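An Afternoon at the Rundmont Center, With One Bad Ankle

The Rundmont Center for Sports Rehabilitation opens its doors to the public once a year, on a Tuesday in April, at two in the afternoon, when most people with sports injuries are at work. Almost 300 of us came anyway. The parking lot was full by one-thirty and the overflow lot was across a field that sloped, so the first thing many visitors did at a clinic for knees and ankles was walk downhill on wet grass.

I went because of my left ankle, which I rolled in October playing over-forties indoor soccer, a sport whose rules I'm told include stopping when you hear a pop. I have had six months of being told to ice it by people who are not medically trained. A day of looking at other people's expensive equipment seemed like a step up.

You check in at a desk in the lobby and get a sticker. Mine was green, which put me in the second tour group along with two high school cross-country coaches, a family whose daughter had a goalkeeper's scholarship and a brand-new knee brace, and a man in a full tracksuit who told us he was "just curious" and then asked more questions than the rest of us combined. The lobby walls are hung with signed jerseys from Skusitz, the second-tier club that trains next door and sends its hamstrings over. The jerseys are framed very nicely. I looked for one signed by somebody who'd gotten better faster than expected, but they just say "Thanks!" and a number.

Our guide was Berwyn Cadwaladr, the lead physical therapist. He has looked after Skusitz for nine seasons, and he has the calm of a man who has been lied to by athletes every working day of his life. He asked the group who was carrying an injury. Five hands went up. He waited. Four more went up, including the tracksuit's.

"There we go," he said, and opened the door to the gym.

The main floor is called the Gwynne Hall, after the family that paid for it, and it's the part you've seen if you've ever seen a brochure. There is a strip of indoor turf long enough for a real sprint, a row of squat racks, and a lot of mirrors placed so that you can't avoid your own posture. I had not known my shoulders did that. Along one side are the treatment tables, with curtains you can pull. Only one curtain was pulled, and from behind it came the sound of somebody having their calf worked on and trying to be polite about it.

The star of the hall is a machine called the Akus. It's a treadmill with a sort of inflatable skirt. You zip yourself in at the waist, air fills the skirt, and it lifts part of your weight off your feet so you can run before you're really ready to run. Berwyn asked for someone to try it and the tracksuit was zipped in before the sentence was over. At full body weight he ran like a man carrying groceries. At sixty percent he ran like a gazelle, or at least like a man who'd put the groceries down. He didn't want to get off. There was a short negotiation.

One of the coaches asked what it cost. Berwyn said it cost more than his house did, but that his house had never gotten anyone back on the field in time for the playoffs. He said it in a way that made me think he'd said it on the two o'clock tour as well.

I'd assumed the fancy treadmill was where the work got done, and Berwyn was quick to let the air out of that, so to speak. The Akus is booked for maybe a quarter of the patients who come through. Last year the center saw 952 people, and most of them weren't professional athletes or anything close. They were runners, tennis players, a great many pickleball players, and one curler, about whom I would have liked to hear more. He put the bulk of their treatment down to what he called the boring list: heel raises, step-downs, bridges, single-leg balance, and going to bed on time.

"Nobody posts a video of the boring list," he said. The goalkeeper's mother wrote that down.

From the gym we went to the testing room, which is small and very warm and smells of rubber. There is a plate set into the floor that measures how hard you push against it, and a screen on the wall that tells everyone else. Visitors were invited to do one jump each. I'd like to report that I declined on medical grounds, but the line was short and I have my pride. My peak force came up as 1,191 newtons. I asked if that was good. Berwyn said it was a number. Then he pointed to the split between left and right, where one bar stood up tall like a flagpole and the other was doing its best, and asked me which ankle it was. I hadn't raised my hand earlier.

The goalkeeper jumped next, on her good leg only, by doctor's orders, and beat my two-legged score. Her father was very gracious about it for the rest of the afternoon.

Then the pool. It's in the basement, and it has a floor that goes up and down, so that the water can be at your ankles or at your neck depending on what you've done to yourself. A current can be switched on at one end. We all stood around it in the paper shoe covers they'd handed out and said what a nice pool it was. One of the coaches asked if you could do laps. You can't. You can walk in place very slowly for twenty minutes while a therapist watches your hips through a window in the side, which I think is the worst angle any human being can be seen from, and the center has put a window there on purpose.

There was a talk at four, in a conference room with coffee and a tray of cookies. I had three of the cookies. The talk was by Berwyn again, with slides, and its subject was why people get hurt a second time. I had expected something about scar tissue. It was mostly about the calendar. People feel fine at about the time the pain goes, he explained, and strength comes back weeks or months later, and in the gap between the two they sign up for a tournament. He had a slide with a line for pain and a line for strength, and he'd drawn a little stick figure with a soccer ball standing right in the gap. I felt the stick figure had a familiar hairline.

The questions ran long. Someone wanted to know about ice, and Berwyn said it was fine if you liked it. Somebody else asked about tape, and got much the same answer. The tracksuit asked about cold plunges, copper sleeves, cupping, magnesium, and a thing you clip to your ear, and each one was given a fair hearing and a fairly short one. Then one of the coaches asked what a school with no budget should buy first, and for the only time that day Berwyn got excited. He said a step. Any step. He said that one of his Skusitz midfielders had come back from an Achilles repair mainly on the bottom stair of his apartment building, which has 377 stairs, and that the man had never used the other 376.

A few practical notes if you're thinking of going next year. Get there before one-thirty or bring boots. Take the first tour if you can, since by the second one the jump plate has a line and the cookies have been seen to. Wear something you can jump in, even if you've told yourself you won't. The gift table sells resistance bands at a price that suggests they are signed. There's a free screening sign-up sheet by the exit, and it fills quickly; I was ninth on the waiting list and have since moved up to seventh, so I assume two people have healed.

They also send you home with a single sheet of exercises, double-sided, matched to whatever part of you is complaining. Mine said ANKLE at the top in large friendly letters. It asks for ten minutes, twice a day, for twelve weeks, and it has a box to tick for each session. I'm into the second week and I have ticked some of the boxes honestly.

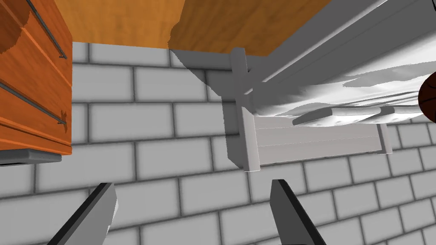
The single-leg balance is the one I dread, thirty seconds a side with your eyes open and then thirty more with them shut. Berwyn's sheet says to do it "beside a stable surface," and he was particular at the talk about what counts: chairs slide, towel racks come out of the wall, and spouses get bored. A good solid dresser is about right, the orange-brown wooden sort with knots in the grain and a long thin metal rail across the drawers. You don't hold the rail, he said when someone asked, because drawers open, and he has treated that patient. You rest two fingers on the top. I've been lining my toes up with the base strip and closing my eyes at seven in the morning and again at ten at night, and my record on the left side stands at eleven seconds. On the right I can do the full thirty and hum.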